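Wornar Project Newsletter – September 13, 2024

Work package news: learning to hold soft things with two hands

In the last issue we promised to write more about the soft object study, and several readers from the partner sites asked for it again in August. So I have taken the pen this time, although our first results are still fresh and I would have liked to wait one more month.

For those who joined the mailing list recently: the study asks how a two-armed humanoid should learn to pick up objects which have no fixed shape. Most of our earlier work at Wornar was done with boxes, cups and tools. For such objects you can compute a grasp from the outline, and if the fingers close at the right place, the lift is nearly always good. With a plush toy this does not work so well. The outline changes when you touch it, long fur hides where the body begins, and an ear or a leg may be taken for the body by the vision part of the system.

Our method is called Flemik inside the group. It is a policy learned from demonstrations, which means that a person guides the two arms through the task and the system records the camera views together with the joint positions. This is a common way of working today. What we changed is the role of the hands. In the baseline, both hands learn one joint movement, and if one hand comes late the whole lift becomes poor. In Flemik, each hand predicts its own role for the next short piece of time, "carry" or "support", and the movement is then conditioned on these two roles. The roles may change during the lift. We did not label them by hand. They come out of the finger currents, with a simple threshold that Grotness had already used for their gripper work and kindly shared with us.

The task is to bring the two hands to the toy, lift it from the table and hold it over a plate. We chose the plate as the target for a practical reason: its border makes the scoring easy. The toy counts as well placed if the middle of the body is inside the border when the arms stop. 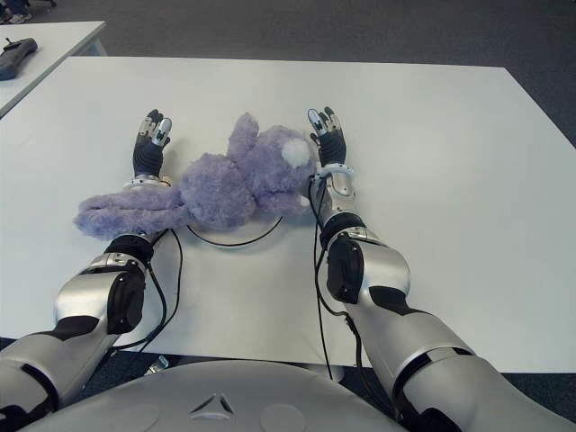
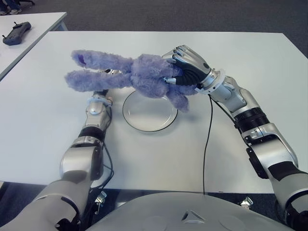
Lavender plush toy on the white test table: lying between the two hands (first picture) and held above the plate (second picture).

We collected 696 demonstrations with 13 soft objects. Seven of the objects were used for training only in small numbers, because we wanted to see how the method behaves when it has little data for a certain shape. The rabbit with the long ears belongs to this group and it was the most difficult one. The policy was trained for 2,000 epochs, which is probably more than needed, as the curve became flat long before.

Now to the results. On objects with many demonstrations, Flemik and the baseline are nearly equal, and I do not want to claim a difference there. On the seven objects with few demonstrations, the separate roles help clearly. The baseline often closes both hands with the same force, and then the toy turns during the lift. With the roles, one hand takes the body and the other one goes under the lighter part – for the rabbit usually the ears. We never told the system to do so. It was present in many demonstrations, but not in all of them, and the people who gave the demonstrations did not agree on this before.

There are also weak points. First, the method is slower, as the hands wait a moment when the roles change. In the videos this looks like hesitation, and visitors always ask about it. Second, the long fur is still a problem for the finger currents. When only fur is between the fingers, the current rises a little and the system may believe that it has a grasp. We have tried a higher threshold, but then very light toys are not noticed at all. Third, we have tested everything on one table height and under the same bright light. I would not trust the numbers in a darker room before we have measured it.

Our colleagues at Keogh will repeat the evaluation with their own arms, which have shorter fingers. They have received the training code and the list of objects. If the role prediction works there without new thresholds, we will write the result into the joint paper. If not, it goes into the paper too, in the section on limits.

Some smaller notes. The scoring sheet has been changed, so please do not use the version from the spring. A drop after the arms have stopped is now counted separately from a drop during the lift. The demonstration files are on the project server in the usual place – the folder is large, so it is better to copy only the objects you need. Partners who want to propose additional soft objects can write to the project address. We would especially like to have something heavy and flat, like a filled cushion, as all our present objects are rather light.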